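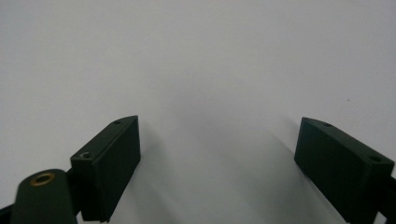
Fetthorpe Footpath Repair — Progress Report to the Kivel Fund
2021-06-04
Prepared by Lech Sadowski

Work so far

The grant covers resurfacing and drainage on the path between Fetthorpe and Whitlock. The full length is 804 meters, and 70 percent of it now has its new stone surface. The stretch by the mill wall was the slowest. The old edging there had sunk into the bank and had to be dug out by hand before the base layer could go down.

Both culverts at the Whitlock end have been cleared and relined. The second one was in worse shape than the survey suggested, with a collapsed section under the gate. We replaced the pipe and raised the inlet by a few inches. Heavy rain in the week after gave us a fair test, and the water drained within the day.

Jimo Groundworks has kept the same crew on the job from the start. We lost 11 working days to wet ground and to one late delivery of stone. Six of those have been made up. The rest will carry over into the final stage.

Access

The path has stayed open at the Fetthorpe end. The lower section is closed, with a signed detour along the lane. We had two complaints about the detour, both about parked trucks blocking the shoulder. Jimo now parks in the field entrance and there have been no further calls.
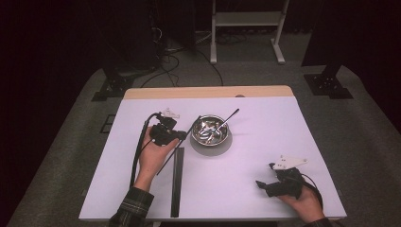
Will the remaining work be finished within the original grant?
The surface and drainage will be, at the agreed price. The handrail on the steps is the one item at risk — the quote has gone up, and we are waiting on a second price before we ask to move money from the signs budget.

Spending

Invoices for stone, pipe and labor are paid up to the end of the culvert work. Machine hire came in under budget, and that difference has gone toward the extra pipe. Nothing has been spent on signs or planting yet.

Next stage

The last length of surfacing runs uphill from the culverts to the Whitlock stile. After that come the steps, the handrail and reseeding of the verges. We expect to reopen the lower section in August. The landowner has asked for the field gate to be rehung before his cattle go back in, and Jimo has agreed to do it while the digger is still on site.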